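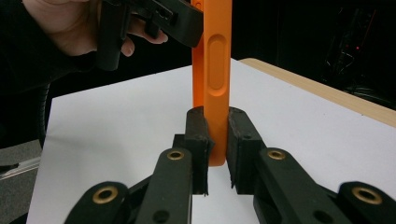 The Ferry to Rivilberg

The winter my aunt Anong Meesuk decided to learn the accordion, she was already past the age when most people in Umberg took up anything louder than knitting, and she had to cross the lake to do it. There was no teacher on our side. There was one in Rivilberg, a retired ship's cook with a bad hip and a good ear, and he would take her on if she came to him, which meant the ferry, both ways, with the instrument in a case the size of a calf.

I went along to carry it. I was 11, and I had been told I could have a bun at the landing if I didn't complain, and I want it known that I earned every one of those buns.

The ferry was called the Noiphan, and she had been built for some warmer river a long way off, so there were no proper walls to the cabin, only canvas that you laced down when the wind got up. My aunt loved that boat. She said it smelled the way her mother's kitchen used to smell, of diesel and oranges, and when I asked why a kitchen would smell of diesel she said well, you didn't know my mother, and settled herself on the bench with her gloves in her lap.

She practiced on the way over. She always claimed she was only warming the bellows, but a warm-up doesn't have a chorus, and by the second or third crossing the other passengers had started to ask for things. There was a man who took crates of eggs across, and he wanted the same waltz every time. He never knew what it was called. He would hum the first bit, very badly, tapping on an egg crate, and my aunt would tilt her head and find it for him somewhere down among the low notes, and then off they'd go, with the eggs ticking against each other and the canvas snapping and me trying to hold the music flat with both elbows.

Her teacher thought the waltz was beneath her. He had given her a serious piece, a long slow thing called Skirnumo, which he said was about a girl waiting on a hill, and she worked at it all through November and on past the new year. I heard it so often that I can still tell you where she breathed. There was a turn near the end that she could not get her fingers around, and every week he would stop her there, lift his stick and say, "Again, she's still on the hill," and my aunt would say, "Then somebody should bring her a coat," and start over.

The day she finally played it through, he didn't say a thing. He got up, which took him a while, and put the kettle on, and got down the good cups, and cut me a piece of cake so big that I had to hold it in two hands (I was still given my bun at the landing afterward, and I ate that too).

It was dark when we started home. The egg man was already aboard with his empty crates, and he looked at my aunt and hummed his crooked little bit of tune, and I thought she might say no, being tired. She took off her gloves and handed them to me, and I put them on over my own, and she played him the waltz until we could see the lamps at Umberg.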